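Catevport Robotics Club – weekly bench and floor check
Project: Illura box sorting
Date: Friday, June 12, 2026
Checklist version: January

1. Arm and gripper

Gripper screws – all in, hand checked. OK
Finger pads – OK, swap at 2000 cycles, log says 1072
Speed limit – set to 20 percent for student runs. OK
E-stop – tested from both sides. OK

Pick practice – go slower near the box edge. Fingers need to line up with the corner before closing, not after.

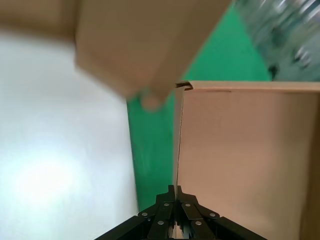 Same note as last time for the Hamada team: open all the way, then come down. Write the try number on the sheet even if its a miss.

2. Table

Green cloth – a bit wrinkled, pull flat before each run. Scuffed patch near the middle, ok for now, replace before the Trurkska meet
Yellow square – still readable, do not re-tape without asking
Box at right side – leave it where it is, the script expects it thier

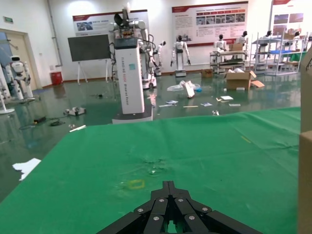 3. Floor

Papers and plastic bag – FAIL, pick up before anyone drives a base
Open box and loose cardboard – FAIL, flatten and take out
Cables on floor – FAIL, coil or tape down
Exit door – keep path clear, recheck Monday

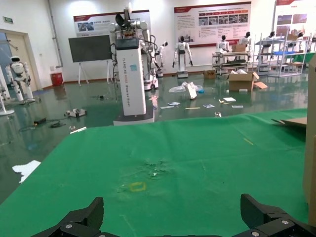 Items 2 and 3 – scuffed cloth, loose stuff on floor

4. Sign off

Not passed – floor items open. Recheck before next session, then file with the Illura sheets.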